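Inicio > Comunidad > Conversaciones > Liturgia y espacio

El agua, la puerta y el camino hacia el altar

La parroquia de Plerbridge lleva 2 años preparando el traslado de su pila bautismal. Estaba en una capilla lateral, detrás de una reja, y desde marzo ocupa el centro de la entrada, de modo que quien llega a misa pasa a su lado. El párroco nos recibió en la sacristía para hablar de lo que significa ese cambio. Pidió que no pusiéramos su nombre, porque el texto de base lo escribió el grupo de catequesis y él se considera un lector más.

Empezamos por la pila. Es de piedra, tiene ocho lados y una grieta antigua reparada con plomo. "Los ocho lados son el octavo día", explica. "La semana de la creación tiene siete, y la Resurrección cae en el día siguiente, que es otra vez el primero. San Ambrosio ya hablaba de ese número a propósito de los baptisterios. La gente lo ha visto toda la vida en la piedra y casi siempre se sorprende cuando se lo cuentas."

Le preguntamos por qué hacía falta moverla. "Porque el bautismo es la puerta de los demás sacramentos y aquí la teníamos cerrada con llave", responde. "Se abría para el bautizo, se hacían las fotos y se volvía a cerrar. Un niño podía hacer la primera comunión sin haberse acercado nunca al lugar donde lo bautizaron."

El texto del grupo de catequesis, que se reparte en una hoja doblada, se apoya en el paso del mar Rojo. El párroco lo resume así: Israel entra en el agua como esclavo y sale como pueblo, y todavía le queda el desierto. "Esa parte se olvida", dice. "El agua no los deja en la tierra prometida. Los deja al otro lado, con hambre y con quejas. Por eso nos interesaba que entre la pila y el altar hubiera una distancia que se recorre a pie. En nuestra nave son 32 pasos, los míos al menos - los monaguillos dan más."

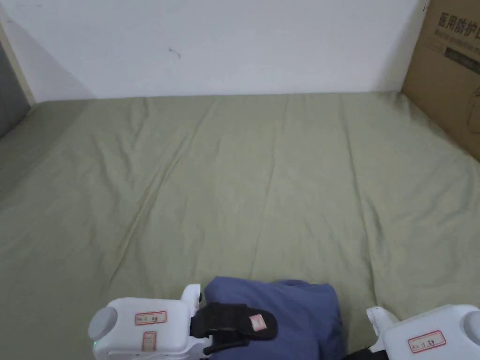
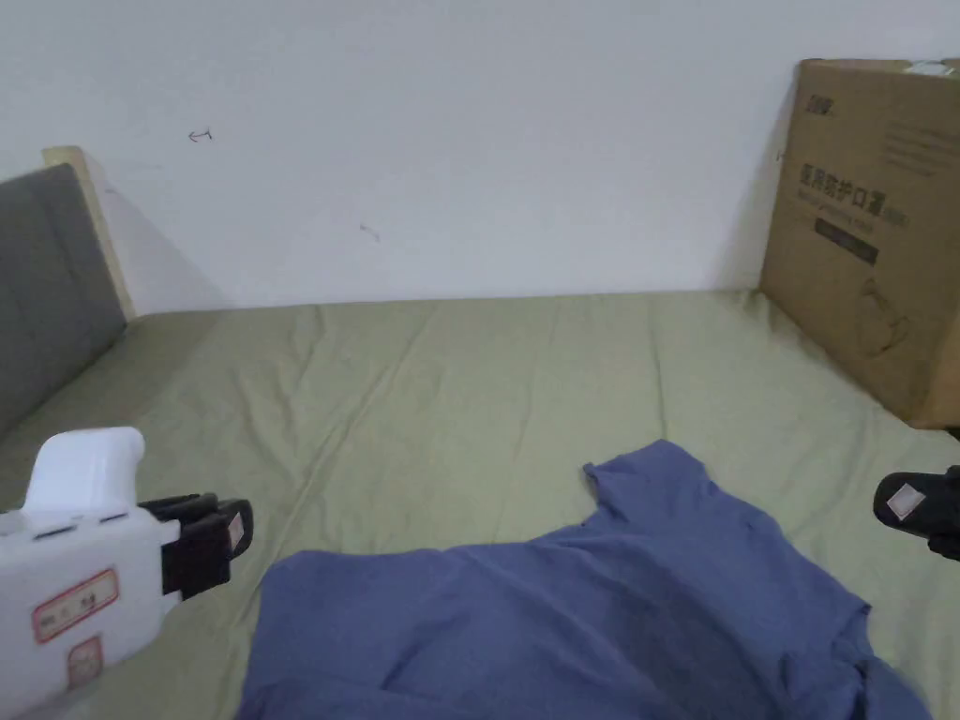
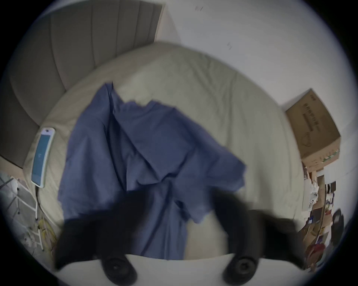
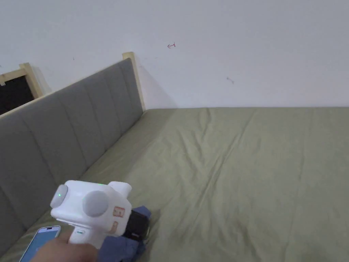 Las objeciones

No todo el mundo estuvo de acuerdo. En la reunión de otoño se leyeron 3 cartas contrarias al traslado. Una defendía la capilla lateral por su silencio; otra temía que la pila estorbara en los funerales. "La de los funerales era una pregunta seria", reconoce el párroco. "Fuimos a medir con la funeraria y el féretro pasa por la derecha sin dificultad. Además, el rito ya prevé rociar el féretro con agua bendita en recuerdo del bautismo. Ahora se hace junto a la misma pila, y a varias familias les ha parecido bien."

La tercera carta hablaba de dinero. El traslado costó menos de lo previsto porque la piedra no tuvo que desmontarse, pero hubo que reforzar el suelo y llevar un desagüe hasta el jardín. Se imprimieron 500 hojas para explicar la obra y pedir donativos. Quedan unas cuantas en la mesa de la entrada.

También consultaron a otras comunidades. En Plarnemness la pila nunca se había movido de la puerta, y de allí tomaron la costumbre de no cubrirla con la tapa fuera de Cuaresma. En Kusudow les aconsejaron lo contrario, por el polvo. "Probamos las dos cosas", cuenta. "De momento se queda abierta y se cambia el agua cada semana."

La Vigilia

La primera Vigilia Pascual con la pila en su nuevo sitio está todavía reciente. El fuego se encendió en el atrio y el cirio entró pasando junto al agua todavía sin bendecir. Tras las lecturas, la procesión volvió desde el presbiterio hasta la entrada cantando las letanías. "Antes la bendición del agua se oía por el altavoz y poco más", dice el párroco. "Esta vez la asamblea se giró. Algunos se quejaron de que tenían que darse la vuelta en el banco. Les dije que en griego la palabra para conversión habla de cambiar la mente, pero que en hebreo es volverse, y que podían empezar por ahí."

Le preguntamos si el gesto de mojar los dedos al entrar ha cambiado. Contesta que sí, sobre todo entre los niños, que llegan justo al borde. Las antiguas pilas de agua bendita siguen junto a las columnas, vacías, y aún no se ha decidido qué hacer con ellas. Él preferiría dejarlas donde están.

Queda pendiente la capilla lateral. Hay quien propone instalar allí el confesionario y quien quiere un lugar para los óleos. El grupo de catequesis volverá a reunirse después del verano, a las ocho de la tarde, en el salón parroquial.

También en Conversaciones

- Por qué el Aleluya calla en Cuaresma
- Una tarde con el coro de Kusudow
- El viacrucis de Plarnemness, restaurado
- Leer el Éxodo en grupo: apuntes de un curso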